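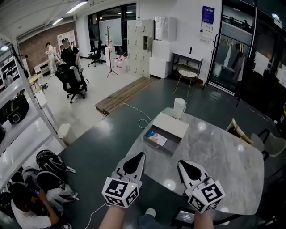
Tivent publishes recording rules for hand-held gripper work

Tivent has issued a revised set of working rules for operators who record manipulation tasks with hand-held grippers. The rules take effect in July and apply to all sites that supply recordings to the company, including those run by its contractors Lacerda and Trisow.

The main change concerns marker visibility. Each gripper must carry its printed marker faces clean and flat, and a face with a scratch, crease or lifted corner has to be replaced before the next session. Operators must hold both grippers in view of the head camera for 2 seconds at the start and end of every recording. Files without both holds will be returned to the site.

Finger pads are to be inspected after every 100 recordings and replaced after 300, whatever their condition. Earlier rules left replacement to the operator. According to Jussara Leite, who edited the text, pads from different sites were arriving at very different stages of wear, and grip width readings could not be compared between them.

A new section covers thin and flexible objects such as straps, tags and cables. These are to be gripped near the middle of the pads and held still before any transfer. Printed text on an object may stay visible. Faces of people in the room must be obscured before a file leaves the site, and the site keeps a log of who ran that step and with which software version. 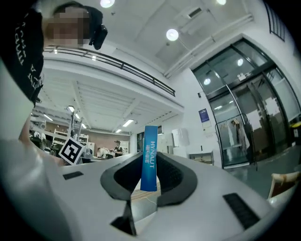 Do the rules require a separate room for recording?

Recording in a shared room is allowed, provided that everyone who may come into view has been told beforehand and has agreed in writing. Bags and loose cables must be kept out of the operator's walking path.

Operators may work for up to 7 recordings in a row before a rest. The gripper is set down during the rest and its zero position is checked before work resumes. The check takes place with the pads fully closed, and the reading is entered in the session sheet.

Prokier, which audits the sites, will sample files from each one and compare them with the session sheets. Farzana Mridha of Prokier said the first audits will look mainly at marker replacement and the face-obscuring log. A site that fails is given one month to correct its procedure. Recordings made during that month are stored separately and are not released until a second audit has been passed.

Sites already using the earlier rules do not need to repeat operator training, but must sign the new text before their first session under it. Printed copies of the earlier version should be withdrawn.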